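Rostevach Library Opens Computer Parts Bench

The Rostevach Library has added a hands-on bench where visitors can learn what goes inside a desktop computer before they buy or build one. The bench opened this month in the former periodicals room on the second floor and is free to use during regular library hours.

The parts are kept on light gray panels and are not connected to power. Each panel has holders for a processor and memory, so people can take a part out, look it over and put it back in its place. The library received the panels from Plulleo, a local training shop that used an earlier set in its evening repair classes.

Staff said the idea came from questions at the help desk. Patrons often bring in an older desktop and ask whether more memory would help, or whether a new processor would fit. Many have never seen either part outside the case.

"People come in with a shopping list and they don't know what half of it looks like," the library said in its notice about the bench. "It's easier to talk about the part when you can pick it up."
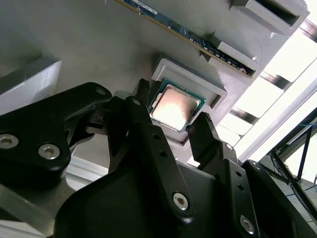 Page last changed: December, 3:15 p.m.

The processor on the panel is a square chip with a silver metal cover and a green border. It sits in a recessed gray holder with thick walls. The memory module, a long dark blue circuit board with small black chips and gold contacts along its edge, goes into a slot above it.

Visitors are asked to hold the processor by its sides and to keep fingers off the contacts on both parts. The memory should be lifted straight out of its slot. If a part feels stuck, leave it where it is and ask at the desk.

The bench seats 6 people. Groups of up to 15 can book the whole room, and the library will set out extra tables. School groups need to book 8 days ahead and bring an adult for each table. Individual visitors do not need to sign up, although the bench may be in use by a class in the late afternoon.

A printed guide is available at the door. It covers the names of the parts, how to read the label on a memory module and what to write down from an old computer before shopping for a replacement. Copies in large print can be requested at the second floor desk. The guide may be taken home.

Clatatitz, the computer shop on Nomura Street, has agreed to accept old memory and processors from library visitors for recycling. Parts should be placed in the gray bin inside the shop entrance. Complete computers, monitors and batteries will not be accepted there and should go to the county drop-off site.

The library does not repair computers and cannot check whether a patron's own parts work. Food and drinks are not allowed in the room. Bags can be left on the shelves by the door.

The bench will stay open through the spring. The library plans to add a panel for storage drives if space allows, and suggestions for other parts can be left in the box beside the printed guides.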